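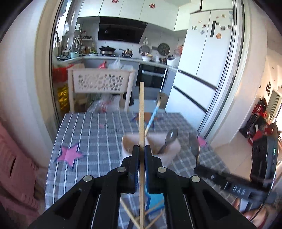

Thin wooden sticks on a plaid tablecloth, with a pink star at the left.

Orakzai Tabletop Batik Wax Kit by Mastden

If you've been wanting to try batik at home and kept putting it off because of the mess, this is the kit we'd hand you first. It's small, it heats evenly, and it packs back into its own box when dinner needs the table! Obinna Ogunleye tested it for us all through November and came back with a pile of napkins, two pillow covers and a lot of blue fingernails.

The heart of it is the wax pot. The dial has 7 settings and it holds them. Older pots we've carried would drift hotter through the afternoon until the wax ran everywhere, and this one stays put -- set it to 4 for fine lines, 5 for filling in, and go up to 6 only if your room is chilly. The lid has a notch so you can leave a tool resting in the wax between strokes (a tiny thing, but we love it). It draws 1350 watts on the fast melt setting, so give it an outlet to itself, and please stay in the room while it's on.

You get two tjanting tools, one fine and one medium. The spouts are brass and they unscrew, so when wax sets inside you can warm the spout in hot water and push it clear with the little wire. The fine one drips a bit on the first few strokes. Hold a folded paper towel under it as you travel across the cloth and you'll be fine.
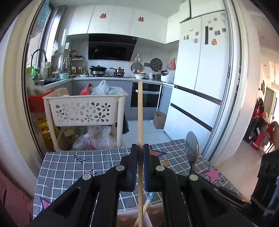
The wax is a beeswax and paraffin blend. More beeswax bends with the cloth and keeps the dye out, more paraffin gives you those crackly veins, and this one sits in the middle. Shigeru Fujimoto, who teaches our evening dye class, likes to put the waxed cloth in the fridge for ten minutes and then crumple it by hand before dyeing. Try it on a scrap! The lines come out different every time.

Wash your fabric first, even if the label says it's ready to dye. Cotton and silk both work well, and rayon is better than you'd think. Polyester won't take these dyes.

In the box: wax pot with lid, two tjanting tools, cleaning wire, one block of wax, three cold-water dyes (indigo, rust, leaf green), soda ash, instruction booklet.

Cord length: 2 meters
Pot material: coated aluminum
Refill wax: Hestemance Medium Blend fits without cutting
Frame: not included -- the Wunano adjustable frame is a good match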